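Backups you have never restored are a line item

The school district of Plestusstead runs 14 sites from one server room, and until May its recovery plan was a two-page document naming a backup product and a retention period. Neither page gave a restore time. 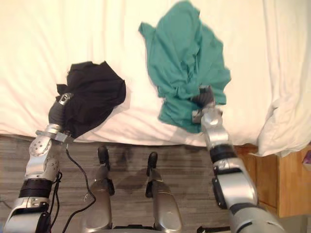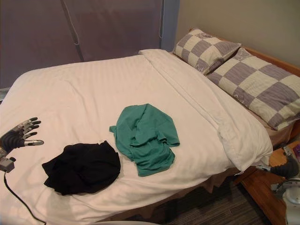
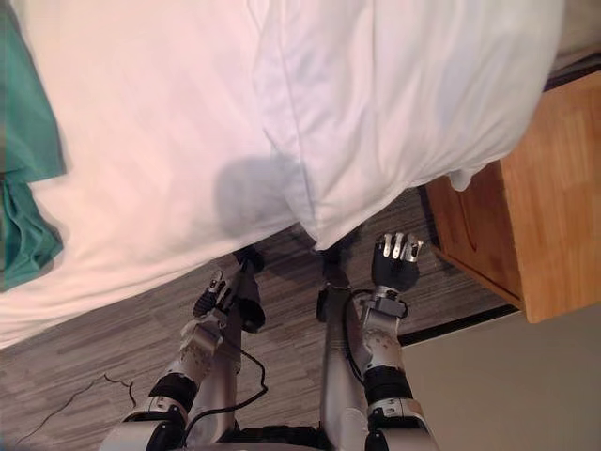
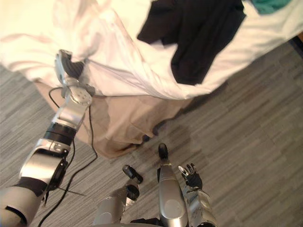 A restore time is the only figure in such a plan worth auditing. When the district finally ran a full test on isolated hardware, the student records database took 61 hours to come back. The vendor, Balletti, had quoted 18. Both figures were defensible – Balletti's assumed a local copy, and the local copy sat on the same domain as everything else, where any stolen administrator credential could erase it.

Erden, the payroll contractor, keeps its copies offline and rehearses each term. That costs staff time and a second set of disks. It is a dull expense and it should be mandatory for any public body holding children's records.

The usual objection is cyber insurance. I have read the Botha policy wording the district signed. It pays for forensic labour and notification letters. It does not shorten a restore, and clause 130 voids cover if backups are left untested for a year.

Publish the test results, with dates, in the annual report.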